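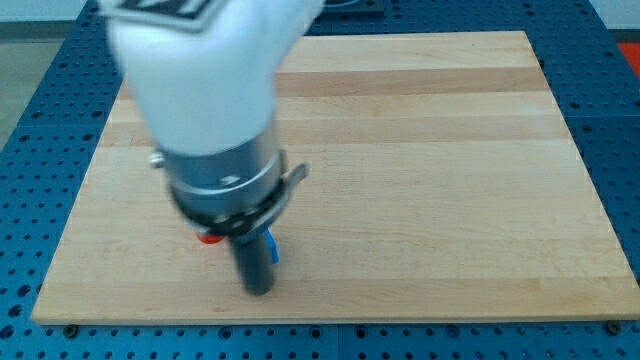 Figure 4. Tool over board, panel fixed to the breadboard table.

4 Setting up the board cell for a shift

This section is for bench staff at the Baltness site who have moved from hand finishing to the Tollelen cell. It assumes you have done the two days of cell training and hold a Keane access card. Section 3 covers power-up and must be completed first.

4.1 What has changed at the bench

Under the old arrangement one person fixed the board, worked it by hand and checked it. The arm now does the working pass. Fixing and checking remain manual, and the person who fixes a board also signs for it. Job sheets are no longer kept on paper; each board is booked in at the Willico terminal by the door.

Bench staff are not expected to edit programs. Changes go to the cell lead, Stuart Inskip, on form 53.

4.2 Fixing the board

1. Set the cell to HOLD and take the key with you. The key stays in your pocket until step 7.
2. Brush the breadboard table clean. Dust packed into the holes will stop a bolt from seating.
3. Lay the board flat with the strips running left to right as you stand at the front of the table.
4. Fit the front corner bolts first, finger tight.
5. Square the board against the set-up template, then tighten the bolts evenly, a half turn at a time.
6. Press down on each corner. If the board rocks, take it off and look for chips underneath. Do not pull it flat with the bolts.
7. Leave the guarded area, close the gate and return the key.

Note: Colour varies from strip to strip, and a darker band is not a fault. Reject a board for open joints, loose knots or a visible bow.

4.3 Checking the tool

1. With the cell in HOLD, look at the wrist from the front. The latch lever on the metal flange must be fully home.
2. Try to turn the grey tool by hand. There should be no play between the tool and the black collar.
3. Check that the red and blue tabs at the top of the tool are both present. Report a missing tab and do not start.
4. Wipe the rounded tip with a dry cloth. Solvent wipes are for the table only.

Caution: Never open the latch without a hand under the tool. It will drop, and a dented tip marks every board after it.

4.4 First approach

1. Select program 168 and press SLOW.
2. Stand at the gate with one hand on the stop button.
3. Let the arm lower the tool to the board. It should come down without a knock and pause.
4. If the tip touches before the pause, press stop and repeat 4.2 from step 5.
5. If the approach is clean, press RUN. Enter your initials at the terminal.

Error 283 at this point means the gate switch has not made. Open and close the gate once – if the error returns, call maintenance.

4.5 Minding the cell

One person may mind the cell and carry on with checking work at the next bench, provided the stop button stays within reach. Breaks are taken with the cell in HOLD. Do not leave it running for a colleague to pick up unless they have signed in at the terminal.

Time spent waiting on a stopped cell is booked to code 2, and does not count against the person minding it.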